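# Voltonex 3521 Fixture Tending Cell

Bench-mounted assembly cell for small clamped workpieces. Supplied by Skimia, configured to order.

The 3521 is intended for sites where parts are currently loaded into a fixture by hand and the operator stands at the bench for the full shift. It takes over the pick, the approach to the fixture and the release. Kitting, inspection and changeovers stay with the operator.

## What is supplied

- Articulated arm with two-finger gripper, tapered fingertips fitted as standard
- Controller and hand-held pendant, 3 m cable
- Base plate and clamp set, drilled to customer drawing
- Voltonex Plan, the offline programming package (one seat)
- Mamani light curtain, where the risk assessment calls for one

Bench, compressed air and parts trays are not included. Order code 3521-D covers a two-arm cell on a common bench. The second arm ships with its own pedestal and shares the controller.

## Effect on staffing and duties

A single-arm cell does not remove the operator's post. It changes what the post consists of. On the first installation, at Olmont, the loading station had been worked in two-hour turns because of wrist strain. After commissioning the turns were dropped and one person now looks after three benches, spending most of the shift on trays, gauging and clearing stops.

Buyers should plan for the following before delivery:

- **Training.** Two days for operators, four for setters. Operators are taught to recover from a stop, re-seat a part and restart. Setters are taught to edit points and swap clamps.
- **Grading.** Several sites have moved cell operators to a higher grade. Skimia takes no position on this but will supply a written task list for the job description.
- **Pace.** The cell waits for the operator to confirm a full tray. It does not set a rate for the person, and cycle counts are logged against the cell only. Individual log-ins can be enabled by the site administrator; they are off by default.
- **Night running.** Unattended running is limited to 50 cycles before a confirmation is required. The limit can be lowered on the pendant. It cannot be raised.

The setter who knows the existing manual job should be present for the first programming session. Most faults found later are clearances that this person would have spotted.

## Technical data

| Item | Value |
|---|---|
| Tray capacity, standard | 235 parts |
| Gripper | Two-finger, parallel load path |
| Fingertip change | Hand tool, no re-teaching if same length |
| Programming | Pendant or Voltonex Plan |
| Operator stop | Pendant and bench front |
| Languages on pendant | English, French, Spanish |

Payload and reach depend on the arm chosen and are given on the quotation.

## Offline layout check

Every order is laid out in Voltonex Plan before metal is cut. The model goes to the customer for comment, and the approach to the clamps is the part to check first. Fingertips must pass on both sides of the uprights with the gripper body clear of the clamp tops. Loose stock on the bench is modelled too, as it limits where an operator can put a hand down or rest a tray.
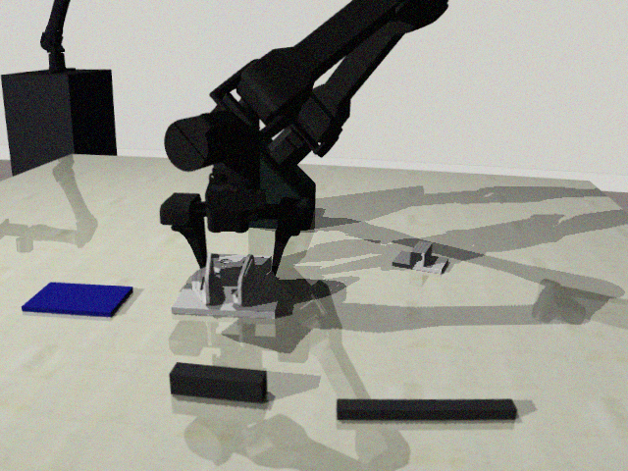 ### Fixtures and fingers

Tapered fingers suit fixtures with upright clamps and little room between them. With the arm at the approach height, the tips sit level with the upper edges of the clamp pieces, one on either side. Check this height in the model and again at the bench at reduced speed.

Clamp pieces with rounded tops are preferred. Base plates should have bevelled edges where operators will wipe down by hand.

Spare fingers are sold in pairs. Quote the cell serial number when ordering. Software updates are issued each February and can be installed by a trained setter with the cell isolated.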